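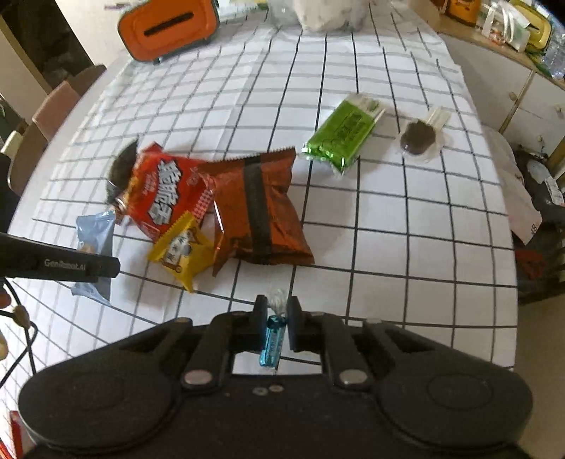

Hand-held gripper work at Braren

Hand-held gripper work is a job at the Braren packing site in Fladolport, where employees handle goods with a two-finger gripper to record movements for robot training. It was introduced in April by the site's owner, Listberg, as part of a program to automate the sorting of mixed snack orders. Within the company the program is called Cadwaladr.

Tasks

A worker sits or stands at a table with a mix of small items, such as bagged snacks, foil packets and wrapped treats on sticks. The worker picks up one item at a time with the gripper, moves it and lets go. Light foil bags slide and fold when squeezed, and small upright objects have to be taken between the tips of the finger pads. Some tables have a cloth printed with a black grid on white. Creases in the cloth are left as they are, as the sorting lines do not have flat surfaces either.

A full shift is 200 pickups. Dropped items count toward the total and are marked as drops by the worker.

Effects on staff

Before the program, all mixed orders were sorted by hand. Listberg moved 2 sorting teams to gripper work and kept their hourly pay the same. The piece bonus they had earned on the line was replaced by a flat allowance, which was lower for the fastest sorters and higher for most new hires.

Workers reported less walking and lifting, but more strain in the wrist and thumb. Breaks were lengthened after complaints from the evening shift. Rhodri Yorath, a shift lead at the site, told a staff meeting that experienced sorters were being asked to teach a machine a job they might want back. Management answered that sorting jobs would be cut only through retirement and transfers. The promise was not written into the work agreement.

Some former sorters now check the automated line and clear jams. The post requires a short course and pays one grade above sorting.

See also

Order picking
Job rotation
Repetitive strain injury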